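The Man Who Reads Other People's Recipe Cards

By Kiran Rathore
May

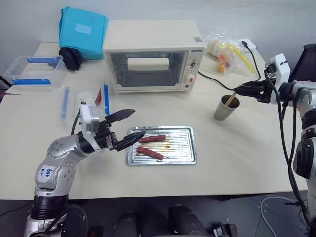
What makes a recipe card worth keeping? Khalil Nseir looks for handwriting, a stain and at least one instruction that makes no sense to anyone outside the family.

He has 3,367 of them, filed in shoe boxes in the back bedroom of his house in Nimri, where a guest might once have slept. The first batch came from an estate sale: a tin box of 122 cards, bought for the tin.

"I wanted something to keep screws in," he says. "Then I read one that said 'bake until Harold complains,' and the screws are still in a coffee can."

Nseir spent 18 years as a claims adjuster, a job that he says taught him to distrust anything typed. The typed cards go in their own box, by the radiator. He has a particular grudge against the word "moderate," as in oven, and can talk about it for longer than most cakes take to bake.

Does he cook from them? "I tried a lemon thing from Urell last winter. It called for a nickel's worth of yeast. I don't know which nickel."

The filing system is his own. Cards are sorted by how annoyed the writer seems to be, from serene (jams, mostly) to openly hostile (anything for a church supper). One, a ham loaf, is addressed to a sister-in-law and leaves out the oven temperature -- on purpose, Nseir believes.

"She wrote 'you know how hot.' The sister-in-law did not know how hot. I'd put money on that."

A small press called Sandar has asked him to pick 100 cards for a book. He has been picking for two years and is down to 900. The editor calls every Tuesday, and Nseir has begun to let it ring while he rereads the ham loaf.

I asked whether he had a card of his own. He went and got it. It was for toast, and it was typed.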